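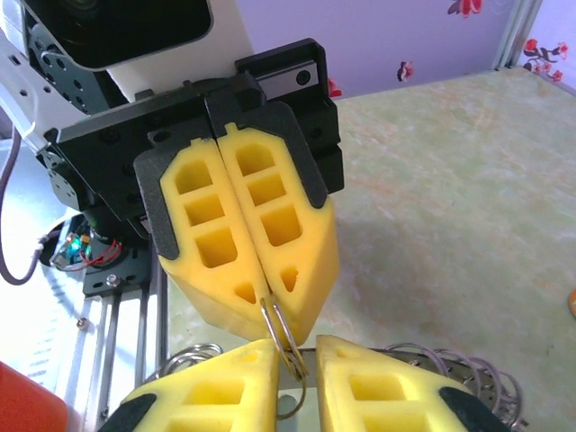
Handover task, seen from the receiving arm: key ring pinched between the yellow fingertips, lower fingers open.

Section 4. Recording a two-arm handover

By now you should have both arms homed and the practice run from section 3 saved. If your practice run looked jerky, go back and do a few more. I did far too many of my first recordings with stiff elbows and had to bin the lot!

The handover is my favourite task in the Vordale set, and it's the one people rush. We need 75 good examples for each object before it's worth training anything.

1. Start a new session and type the object name exactly as it's spelled on the task sheet. Ravinder once had "keyring" and "key ring" as two separate tasks for most of October, and merging them was no fun at all.

2. Move both arms to the start pose and let go of the handles for a moment so the readings settle.

3. Press record, then pick up the object with the giving arm. Go for the very tips of the fingers. With a thin wire ring you want it hanging down below them, so the other arm has something to close on.

4. Bring the receiving arm in from below with its fingers spread. Stop when the ring hangs in the gap.

5. Close the receiving fingers, wait a beat, and only then open the giving ones. That little wait matters, and the model copies your habits (good and bad).

6. Move the arms apart, put the object down and press stop.

7. Mark the take as keep, retry or fail. Please don't delete fails. Abla uses them for the checking set.

Note: Move the object to a new spot between takes, and turn it a bit too. If every take starts from the same place, the arm learns the place and not much else.

Note: A full take should come in under 2000 steps. Mine are usually nearer half that, but slow and smooth is fine.

Caution: Don't squeeze one set of fingers against the other. The yellow parts give a little, the brackets don't.

Caution: Keep your hands off the table while either arm is live. If something gets dropped, press pause before you reach in for it.

If a take won't save, write down the number on the screen (error 59 means the disk is full) and see section 7.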